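# Water Use at the Bathroom Basin: Report of Group Four

Prepared by Meron Lemma and Yasir Magsi, with measurements by Tariq Mohmand

## 1. Background

Our course asked each group to choose one water fixture in a home and to study how it is used. We chose the bathroom basin. The other groups took the shower and the garden tap, which are larger, but the basin is opened many times in a day and people do not remember how long they leave it on. The study was carried out in June in the share house on Estness Street where two of us live.

## 2. Method

We placed a notebook beside the basin and asked every person in the house to write the purpose of each use: hands, face, teeth, shaving, cleaning or other. We recorded 92 uses in this way. For the flow we held a plastic measuring jug under the spout and timed it with a phone. The tap was opened to the position which the person normally uses, and not to the maximum.

The jug did not fit well under the spout, as the basin is shallow near the back. Tariq solved this by tilting the jug and pouring the water into a bucket after each trial. A little water was lost over the side, so our volumes are slightly lower than the real ones.

## 3. Results

The total water for all recorded uses was 479 litres. Brushing teeth took the largest share. Two persons closed the tap during brushing and the others left it running until they had rinsed.

Cleaning the basin was the second surprise. The person doing it usually opened the tap first and then looked for the cloth. When we repeated the cleaning with the tap closed, and opened it only for the final rinse, the colour and shine of the porcelain were the same to our eyes.

We also noted splashing. With the tap fully open, drops landed on the counter behind the spout and had to be wiped. On stone with a speckled pattern these drops are difficult to notice, and we found them mostly by hand.

## 4. Limitations

The notebook was sometimes forgotten, mainly before 8 in the morning. We believe the short uses are missing more often than the long ones. Also, the people knew they were being studied, and this probably changed their behaviour in the first days.

## 5. Recommendations

- Fit an aerator to the spout and repeat the jug test.
- Keep the cloth within reach of the basin.
- Start the rinse only after the scrubbing is complete.
- In a second study, record the duration of each use as well as its purpose.

We thank Rukhsana Siddiqui for checking our calculations and correcting the units in our first draft. 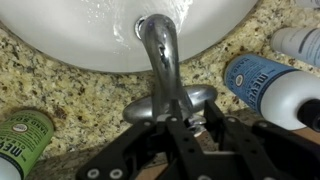 Atif Jadoon replied that the aerator should be tested before anything else, and asked whether the tilted jug could be replaced with a flexible bag, so that the lost water would also be measured.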